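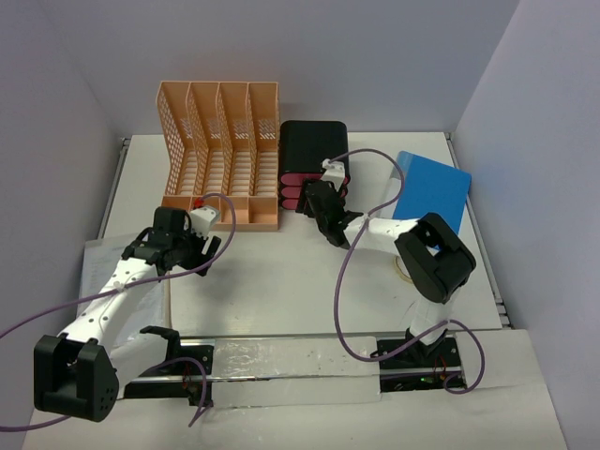 Slide 1. The Vasley cell, both arms at the drawer unit and organizer.

Notes, Ramiro Sotomayor, March 11, 2021

Start with the fault. Left arm stopped in the middle of a sorting run and the software reported a lost camera. Operator restarted it, it ran, then it stopped again with the same message.

We blamed the camera and swapped it. That cost us two days. The new one dropped out too.

Point to the purple cables on the slide. They go from the camera modules back over the forearms, so every wrist turn pulls on them. Quyên Lâm moved the wrist slowly by hand with the power off and watched the signal on a meter. It broke up near the end of the turn. A conductor had failed inside the jacket. Nothing showed on the outside.

Then the safety part, go slower here. When the camera dropped, the arm held position with the motors still on. Benoît reached in to check the plug. He was not hurt. The rule now is power off at the switch before any hand goes past the table edge.

Changes since: more slack at the wrist, cable replaced every 4,000 cycles, lost camera now logged as a stop fault.

Ask Nunder people how they route theirs. Questions, then hand over to Régis.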